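# Who Gets the Early Kick-Off? Fixture Scheduling in the Wundgate and District League

Project report, second-year Sports Administration module

## 1. Why we chose this

The Wundgate and District League has 15 clubs, which any scheduler will tell you is an awkward number. One side sits out every round. Clubs complain about this a good deal, and they complain even more about being given the ten o'clock kick-off, when the pitch markings are still a matter of opinion.

Our question was whether the complaints were fair. Ukitz Rovers had told the league in writing that they were "always" sent out first. Kahraman Athletic said the same about themselves. They could not both be right, although after a month with the fixture lists we began to admire the confidence.

## 2. What we did

We asked the league office for every fixture from the last two seasons. It sent us 400 match records in a spreadsheet with three different spellings of Gundus Park. After removing duplicates, abandoned games and one match that seemed to have been played against a training session, we had 349 to work with.

For each match we noted the home club, the away club, the kick-off time and the ground. We left cup ties out, as these are drawn separately and moved about by agreement between the clubs. We also sent a short questionnaire to all club secretaries. Most replied. One replied to a different questionnaire.
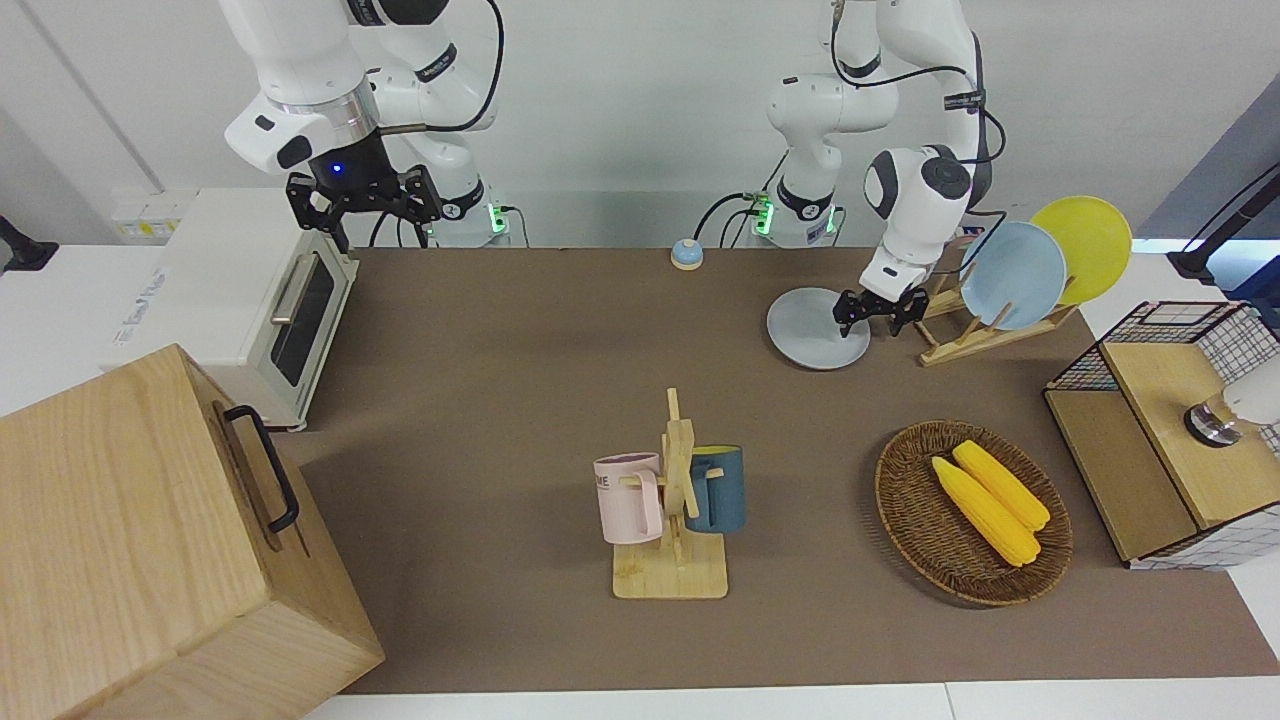 The kick-off times were less scandalous than we had hoped. Ukitz Rovers did have more early starts than most, but nearly all were at home, and the club shares its ground with a junior side that has the afternoon booked. In other words, Ukitz was being sent out early by Ukitz. Kahraman Athletic came out close to the middle of the table – its best placing in either season.

The real imbalance was in travel. Clubs at the Gundus end of the district were given back-to-back away games far more often than those in town. No secretary mentioned this in the questionnaire.

## 3. Problems

Kick-off times in the records are the planned ones. Several secretaries told us that a ten o'clock start means "when the referee has parked", so our figures are tidier than the football was.

We also agreed the categories too late and had to go back and code the first season again. This cost us most of January.

## 4. Suggestions

- Publish the rest rounds before the season starts.
- Cap consecutive away games at two.
- Ask clubs about shared grounds on the entry form.
- Settle on one spelling of Gundus Park.

The league has accepted the last of these and is considering the others.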